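Does a caretaker cabinet need a new confidence vote after the prime minister is replaced?

Posted in Government and Parliaments

Destach
04/01/2024

I am trying to work out a procedural point for a country with a single-chamber parliament of 150 seats and a directly elected president. The prime minister resigned, the president accepted the resignation, and the cabinet stayed on in an acting capacity. The largest party has now put forward a new candidate, and the vote on that person is expected in May.

The constitution says the prime minister is "elected by a majority of the total number of deputies." It then says the program and the members of the government are "approved" but gives no threshold for that second step. Does the second vote need 76, or only a majority of those present? And can the acting ministers keep signing orders if the first vote passes and the second one fails?

I have read the article several times along with the standing rules and they do not seem to line up.

Tinutura

These are two separate acts and should be read separately.

Election of the prime minister: "majority of the total number of deputies" is an absolute majority. With 150 seats that is 76, regardless of how many seats are vacant or how many deputies attend. A result of 75 to 36 fails.

Approval of the program and cabinet: where the text gives no threshold, check the general article on how parliament adopts decisions. It is usually placed near the end of the chapter on the legislature. Many constitutions set a default there, often a majority of deputies present, provided there is a quorum. Some use the absolute majority as the default instead. Standing rules cannot lower a threshold fixed by the constitution, so if the two conflict, the constitution controls.

On the acting ministers: an acting government normally stays in office until the new one takes the oath. The election of a prime minister alone does not end its term unless the text says so. If the second vote fails, the acting cabinet continues. The open point is whether the newly elected prime minister heads it in the meantime or the outgoing one does. Look in the law on the government, in the section on termination of powers. It is rarely in the constitution itself.

Also check whether there is a deadline. A common arrangement allows a fixed number of days or a fixed number of failed attempts, after which the president may dissolve parliament and call early elections.

Mekonnen

Agree with most of the above. Acting ministers can sign routine orders. Some countries bar them from submitting a budget, taking new foreign loans or making senior appointments, so "can they keep signing" depends on what they are signing.

Flinmont

I think it is always two thirds for a cabinet. At least that is how it was done where I used to live, but that may have been for amendments.

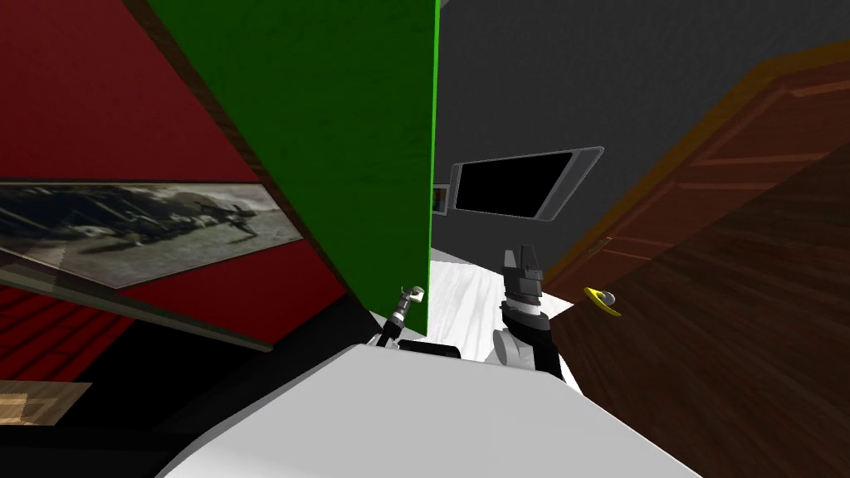
Rendered interior with a wall-mounted television and a brown door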